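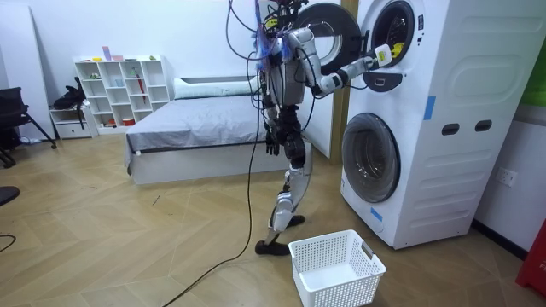

Fig. 4a. Upper drum, with a small item at the opening.

4. Care in hard-water areas

If your kettle grows a crust, you live in a hard-water area and this section is for you. If it doesn't, read the part about the fluff filter and go and enjoy your evening. This edition (2018-02-28) replaces the loose sheet packed with earlier Buvon pairs, which had the descaling steps in the wrong order and a drawing of a dishwasher.

4.1 Setting the water hardness

The washer leaves the factory set to Medium, a setting that suits hardly anyone. A test strip is in the bag with the transit bolts. Yes, the bag you put somewhere safe.

1. Run the cold kitchen tap for a minute and fill a clean cup.
2. Dip the strip, take it out, shake it once and wait until the squares stop changing colour.
3. Match the strip to the card. If it falls between two squares, take the harder one.
4. Switch the washer on with the drum empty. Hold Rinse and Start together until the display shows H.
5. Turn the dial to the number on the card and press Start.

NOTE: The display goes blank afterwards and stays blank for longer than you would like. Leave it alone. Pressing Start again takes you back to Medium.

NOTE: If you have a Puvunon softener plumbed in upstream, test the water after the softener and repeat the test whenever you change its cartridge.

4.2 Descaling the washer

Descale every three months on the two highest hardness settings and twice a year on the others. Use Pálfi powder or any plain citric acid descaler sold for washing machines. Vinegar has many admirers, few of whom have had to replace a door seal.

1. Take everything out of the washer drum, including the sock. Spin the drum by hand and look again.
2. Pull out the detergent drawer and press the tab marked Push. Wash the drawer in the sink. An old toothbrush is ideal; a current one is a household matter.
3. Pour the powder straight into the drum. Do not use the drawer.
4. Choose Drum Clean and press Start.
5. When the programme ends, wipe the inside of the seal with a damp cloth, folding the lip back all the way round.
6. Run one Rinse with nothing in the drum.

CAUTION: Never mix descaler with bleach. Do not run one straight after the other either. Wait until the next day.

CAUTION: Drum Clean heats the water. The door stays locked for 20 minutes after the programme ends, and pulling at it will only loosen the handle.
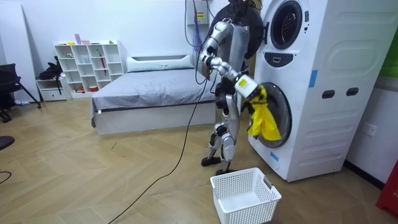 Fig. 4b. Lower door opening.

4.3 The drain filter

The drain filter lives behind the small flap at the foot of the washer. It collects coins, hair grips and whatever your trousers were carrying.

1. Switch off at the wall.
2. Lay a towel down and put a shallow tray on top of it. You will think the towel is unnecessary.
3. Open the flap, unclip the short hose and drain it into the tray. Empty the tray and repeat until the hose stops dribbling.
4. Turn the filter anticlockwise and draw it out slowly.
5. Rinse it under the tap, put it back and turn it until the arrow points straight up.

NOTE: Wooden floors mark easily. If water gets under the feet of the machine, dry it the same day.

4.4 The dryer fluff filter

Empty it after every load. We know. Empty it anyway.

1. Lift the filter out of the door rim and open it like a book.
2. Roll the fluff off with your fingers.
3. Once a month, wash the mesh in warm water and let it dry fully before refitting.

If the display shows E21, the filter is missing or in back to front. If it shows E4, the filter is fine and the water tank is full.

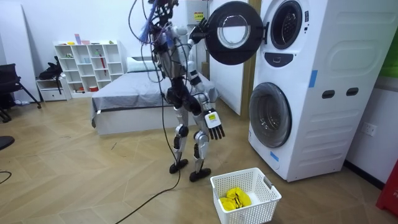
Areeba Pirzada wrote to us in June to say that her E21 came back every time she cleaned the mesh, and that the cure was in neither the booklet nor the loose sheet: "I'd been using fabric softener sheets. They leave a film. Washing-up liquid shifted it, and I would like my Saturday back."

She is right about the film. If water sits on the mesh in beads, scrub it with a little washing-up liquid and rinse well. We cannot help with the Saturday.

4.5 Spare parts

Filters, seals and test strips are sold singly. Ask for part 1467 if you need the fluff filter, and have the serial number to hand. It is printed on the inside of the door rim, in grey, on grey.

For error codes not listed in this section, see Section 7.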